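De: Ilango Lobo
Para: lista dos monitores de catequese
Data: 5 de fevereiro de 2018
Assunto: Re: Histórias dos profetas para março

Bom dia a todos,

Respondo à mensagem da Teresa, que cito aqui para quem não a recebeu.

> Em março o grupo dos mais novos passa para Elias e Eliseu. Queria saber se mantemos a ordem do caderno Brundis ou se saltamos a vinha de Nabote, que no ano passado achei pesada para crianças de sete anos. Também não sei o que fazer com a parte do manto. Eles perguntam sempre se Eliseu ficou com os poderes por causa da roupa.
>
> Outra coisa: o caderno diz que a viúva de Sarepta tinha "uma arca de farinha" e a Bíblia que uso diz "panela". Qual delas lemos?

Sobre a ordem, prefiro manter a do caderno. A vinha de Nabote está no capítulo 21 do primeiro livro dos Reis e sem ela não se percebe por que razão Elias volta a falar com Acab. Para os mais novos basta contar que o rei queria a vinha, que Nabote não a quis vender e que a rainha arranjou testemunhas falsas. A morte de Nabote diz-se numa frase. O castigo de Jezabel fica para o grupo dos mais velhos.

Quanto à viúva, leiam a tradução que têm em casa. As versões variam entre panela, vasilha e talha, e o sentido é o mesmo: um recipiente com um punhado de farinha no fundo. O azeite estava noutro, mais pequeno. Eu evitava "arca", que as crianças confundem com a de Noé.

O caderno tem um erro na ficha da subida de Elias. Remete para o capítulo 1 do segundo livro e devia remeter para o capítulo 2. Já escrevi à Andell, que o imprime, e o pedido ficou registado com o número 3381. Enquanto não corrigem, emendem à mão.

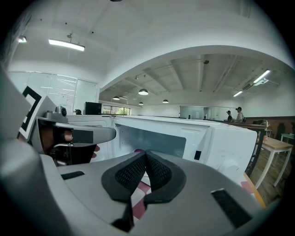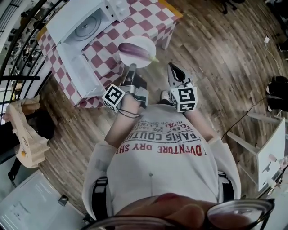 Falta a questão do manto. No texto, Elias lança-o sobre Eliseu quando o encontra a lavrar, e mais tarde Eliseu apanha-o do chão e bate com ele nas águas do Jordão. Costumo explicar que era uma peça de roupa comum, que as pessoas usavam todos os dias, tão comum na época como a camisola cinzenta de mangas compridas da segunda fotografia é para nós. O que Eliseu pede a Elias é o espírito dele, e o manto serve de sinal de que o pedido foi atendido. Se insistirem, leiam o versículo em que ele pergunta onde está o Senhor, Deus de Elias.

Teresa, se quiseres trocar comigo a sessão de Nabote, eu fico com ela e tu ficas com a de Naamã. Diz-me até ao fim do mês.

Ilango Lobo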